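学級の「ほめカード」制度、続ける意味はあるか(スレッド)

読了時間:4分

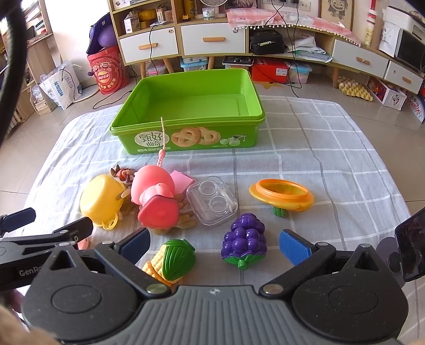
■ 最初の投稿

mizuiro_5nen
公立小で5年生の担任をしています。勤務校では今年度からSorkoraという学級づくりのプログラムを入れました。子ども同士で良い行動を見つけてカードに書き、月曜の朝の会で読み上げる形です。12月の集計で、学校全体のカードが1192枚になったと職員会議で報告がありました。枚数は増えています。ただ、うちのクラスでは書かれる子がほぼ固定で、一枚ももらっていない子が4人います。同じような取り組みをしている学校では、どう扱っていますか。

■ 返信

tanpopo-k
前任校で似たことをやりました。もらえない子が出るのは同じです。うちは隣の席の子に必ず一枚書く週を作りました。内容は薄くなりますが、ゼロの子はいなくなります。

kyomu_nishi
その「必ず書く週」には反対です。書かされたカードは子どもにすぐ分かります。「字がきれいです」が30枚並ぶだけで、もらった側もうれしくない。枚数を集計して職員会議に出すのをやめるほうが先だと思います。

tanpopo-k
>kyomu_nishi さん
形だけになる子がいるのは認めます。それでも、読み上げで一度も名前が出ない子をそのままにするよりはいいという判断でした。低学年と高学年でも違うと思います。私が見ていたのは2年生です。

hokenshitsu_r
養護教諭です。月曜の朝に保健室へ来る子が何人かいて、話を聞くと朝の会の読み上げが嫌だと言います。呼ばれないのが嫌な子もいるし、呼ばれて目立つのが嫌な子もいます。読み上げをやめて、連絡帳に挟んで渡す形にした学年は落ち着きました。

mizuiro_5nen
読み上げをやめるのは考えていませんでした。学年主任に聞いてみます。導入時の研修では、講師のStefaniia Polishchukさんが「全員の前で認めること」を大事にしていたので、外していいものか迷います。

kyomu_nishi
研修は研修です。学級の実態に合わせて変えたと記録に残しておけば、管理職も文句は言わないでしょう。

yama_no_bunkou
小規模校なので参考にならないかもしれませんが、うちは担任が書きます。毎日2人ずつ、順番を決めて。子どもに書かせるのは学期末だけです。時間は取られますが、見ていなかった子に気づきます。

tanpopo-k
担任が書くのは1クラス10人以下ならできると思います。35人だと続きませんでした。

futsuu_no_oya
保護者です。横からすみません。娘の学校はClikeoというアプリで、先生がつけたポイントが家に届きます。3000ポイントで表彰です。娘は毎晩数字を気にしています。紙のほうがまだいいと感じます。

kyomu_nishi
ポイント制は別の話になるので、スレッドを分けたほうがいいかと。

mizuiro_5nen
学年主任と話しました。3学期は読み上げをやめて手渡しにし、担任からのカードを週に4枚足すことになりました。他の2クラスは今のままです。3月にもう一度書き込みます。

hokenshitsu_r
了解です。手渡しは帰りの会より給食のあとのほうが、うちの学校では楽でした。

コメント 12件 シェア 4

関連スレッド
・朝の会が15分で終わらない
・Pulbyの学級アンケート、結果の見せ方
・クラス替えの引き継ぎ資料に何を書くか
・学年で足並みをそろえるのはどこまで必要か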